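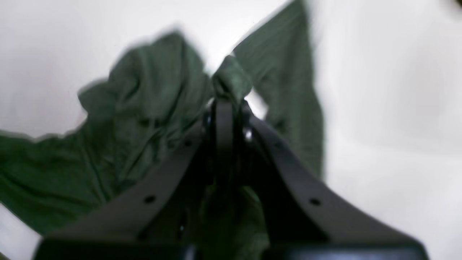
Mounir Benjelloun's remark on the draft of this section was that a green shirt is a green shirt, and that he has folded his straight out of the basket for years without reading a page about it. Fair enough. Skip to step 4 if you agree with him.

Section 5. Preparing knit garments for folding

The Jestmont folding guide assumes a garment that lies flat by itself. Knits seldom do. The steps below are the ones we kept after trying the usual advice, a good deal of which made no difference we could see.

1. Clear a table at least as wide as the garment. A pale top makes dark cloth easier to see.

2. Find the hem and the collar before you lift anything. With a bunched-up dark knit this takes longer than the folding.

3. Shake once. The Nandach method calls for 5 shakes. We tried it both ways and went back to one.

4. Take hold of the cloth at two opposite ends and draw it out sideways until it hangs nearly straight.

Caution: Stop when the cloth is taut. Pulling harder is often said to "release" creases. We doubt it, and on a loose knit it can stretch the seams.
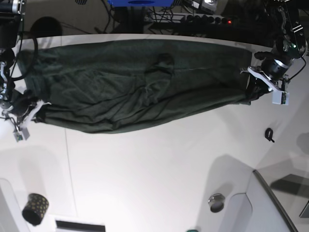
5. Check the middle for a place where the cloth has doubled over on itself. Lengthwise wrinkles can be left for now, but a doubled fold will still be there when you finish, so lower the garment and open it by hand.

6. Lay the garment down and let go of both ends. Spread the gathered parts outward with a flat palm.

7. Smooth from the center toward the edges. Two passes are enough.

Note: If one end keeps springing back into a bundle, look for a sleeve turned inside out. Pressing on it won't help.

8. Fold the sleeves in, then fold the body in half from the hem up.

Note on folding boards: The Tornuvari board is sold as a cure for uneven folds. It squares the edges well enough on a shirt that is already flat. It does nothing for one that isn't, and you still have to do steps 4 to 7 first.

Note on sprays: Earlier copies of this guide, up to January, recommended a wrinkle spray at step 7. We have taken that out. Water from a plain bottle did the same job.

For heavy sweaters, go to section 6.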